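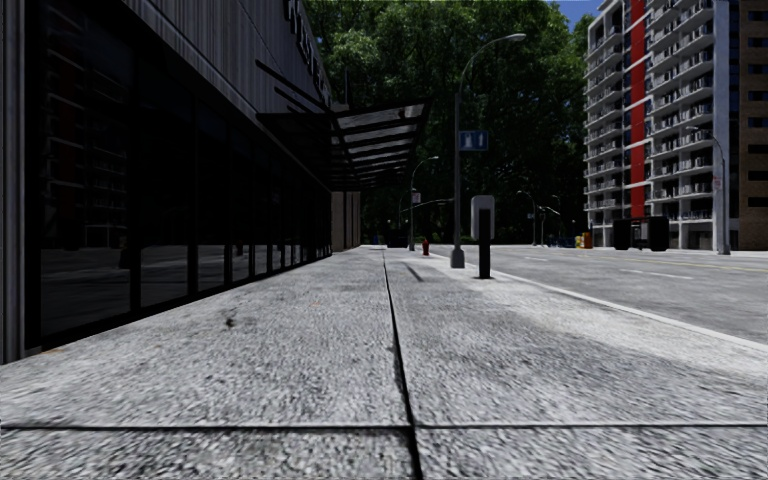

Sidewalk by the glass storefront, canopy overhead

22 July 2020

So the Droris patch went live and the forums are acting like somebody cured the common cold. I've been playing this game since the Ollomstead expansion and I have heard "gearing is fixed" before. I'd like to see it last a month before I clap.

For anyone who skipped the notes: the old token vendor in Remdale is gone. You now get a crafting material from dungeon bosses, you take it to the forge, and the forge rolls you an item with a score somewhere in a range. The pitch is that you'll always move up. My main was sitting at 2236 before the patch. After a week of normal play, by which I mean evenings and most of Sunday, I'm at 2485. That sounds fine until you look at where it came from. Nearly all of it was one lucky weapon roll on the first night. Since then I've scrapped almost everything the forge gave me.

And scrapping costs gold now. Why? I read the developer post twice and the answer was something about "meaningful choices." Paying 443 gold to throw away a bad pair of boots is not a choice I find meaningful. It's a fee.

I also don't buy the claim that this helps people who play alone. The materials drop in dungeons, dungeons need a group, and the group finder still puts you in with whoever is standing closest to the door. I had 3 runs in a row fall apart at the second boss because the tank left. You keep nothing if you don't finish. The old tokens at least dripped in from daily quests, so a bad night still counted for something.

My guild, Swanson, is split on it. The raiders like it, but they were going to be geared by the weekend no matter what system got bolted on. The rest of us mostly log in, do the dailies out of habit, and stand at the forge complaining.

To be fair, a few things are better. Mail is faster. The map finally remembers your zoom level. The new mount from the Remdale fishing quests is pretty and doesn't clip through bridges — I checked, on every bridge I could find. If the whole patch had been that kind of thing I'd have no post to write.

They say the forge ranges will be "looked at" in the December update. We were told the same about the bag space, and I'm still carrying my festival hats around in the bank. I've paid up through next month, so I'll keep rolling boots until then. If you got something good out of the forge that wasn't on your first night, leave a comment with the slot and the score. Screenshots, please.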